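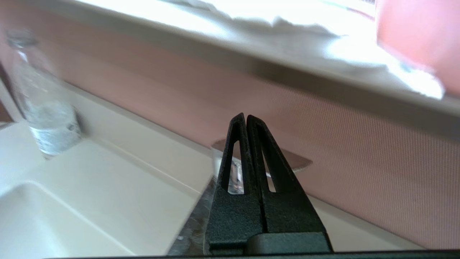 Chapter 4
Vows and Their Release

4.1 Scope of the chapter

A vow is a promise made to God, usually spoken aloud, that binds the speaker to do something or to give something up. Chapter 3 dealt with oaths, in which God is called as witness to a statement made to another person. The two are often confused in older parish records, and the clerks at Setholm used a single word for both until the church courts were reorganized.

The main biblical texts are Numbers 30, Deuteronomy 23:21-23, Judges 11:30-40 and Ecclesiastes 5:4-6. Students should read all four before going on. Numbers 30 is the only one that sets out conditions under which a vow may be canceled by another party.

4.2 Terms

A conditional vow takes effect when a stated event occurs. Jacob's vow at Bethel (Genesis 28:20-22) is the usual case. An absolute vow takes effect when it is spoken. A vow of abstinence may be of either type, and is classed here by its wording.

Release is the ending of a vow by a recognized authority before it has been fulfilled. Commutation replaces the promised act with a different one. Ebrahimi treats commutation as a form of release; this book keeps them apart, for reasons given in Section 4.5.

4.3 The Viltley register

Much of the local evidence comes from the Viltley register, which lists 3734 vows entered by three parishes. Of the entries for Rukelden, 65 record a release and 51 record a commutation. In 30 of the commutations the substitute was a gift of grain. The rest name fasting, labor on church land, or additional prayers.

The register does not state the reason for a release. Where a reason is known, it has been taken from letters, and these survive unevenly. Table 4.1 gives the entries by parish and type of vow.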